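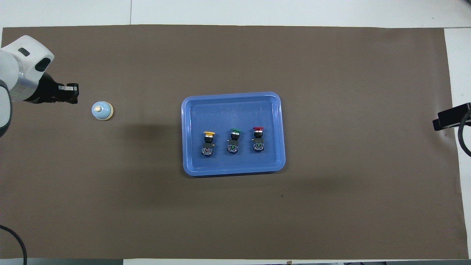

Anyone else restoring old hotel desk bells?

Posts in this thread: Repair Bench > Small Metal

dingfan_ohio
Okay, I'm hooked. I picked up a Kusus counter bell at a flea market on Friday and I can't stop messing with it! It's the squat kind with the plunger on top. The dome had so much old polish packed under the rim that it just went "tk." I took it apart (one nut, that's all), soaked the dome in warm water and dish soap, and now it rings for what feels like forever. What do you all use on the plunger spring? Mine is a little sluggish coming back up.

Marlpit
Welcome to the club! One drop of clock oil on the plunger rod, wipe it, done. Don't use cooking oil, it gums up by winter.

tinsmith50
I'd skip oil completely. Dry graphite. Oil creeps onto the striker and then you get that dull first note. Also check the nut on the dome. If it's cranked down tight it chokes the sound no matter how clean things are.

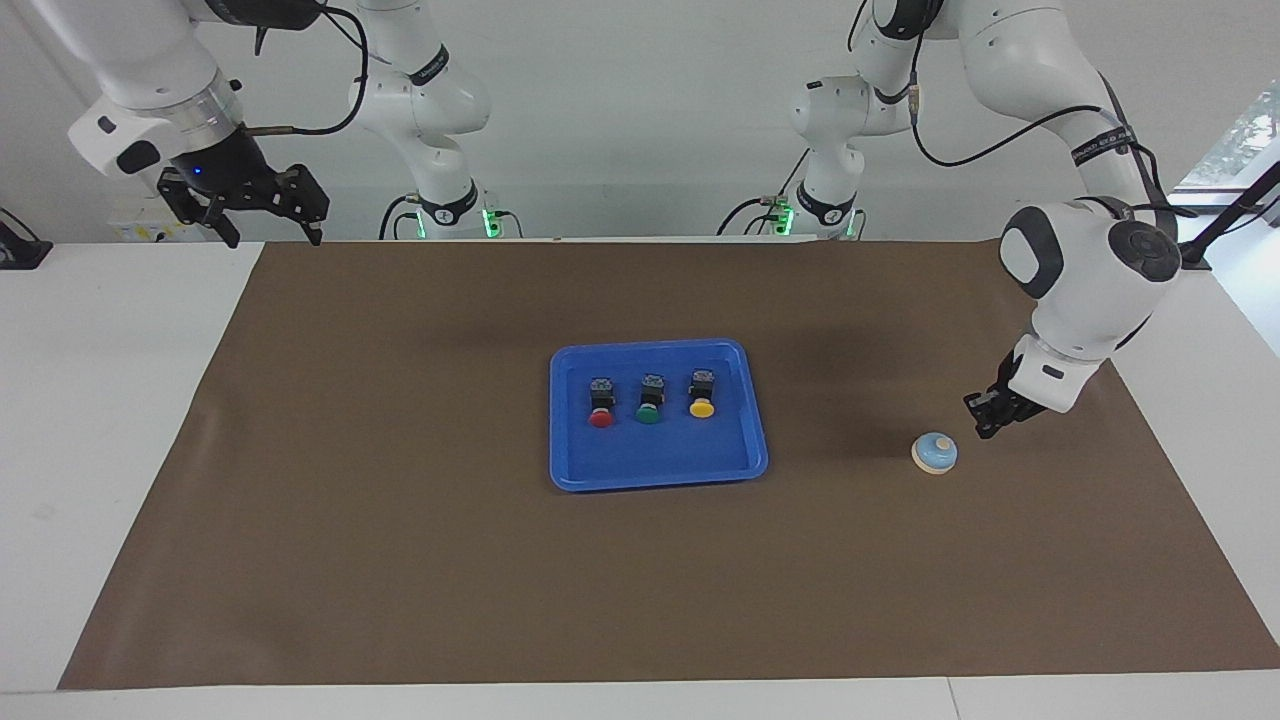
Before you buy a new spring, try stretching the old one a tiny bit. I've done that on three Julow bells and every one of them came back snappy. Then again, if yours is rusted through, don't bother, just replace it.

Marlpit
Graphite leaves gray smears on everybody's fingers though. I've oiled mine for years and the first note is fine. We are never going to agree on this, are we?

tinsmith50
Nope!

dingfan_ohio
Loosened the nut a quarter turn and WOW. Totally different bell. Next question: sand and repaint the base, or leave it? It's chipped down to bare metal on one side. I have 400 grit paper ready to go and a can of Irside enamel.

lobbyghost
Please leave the base alone, the wear is half the charm. And keep the paper away from the dome whatever you do, even fine scratches show.

Marlpit
Disagree, paint it. Bare steel rusts and it's a bell, it's supposed to get used. Two thin coats, overnight in between.

dingfan_ohio
Painting it. Sorry lobbyghost! I'm going green. Will report back after the second coat.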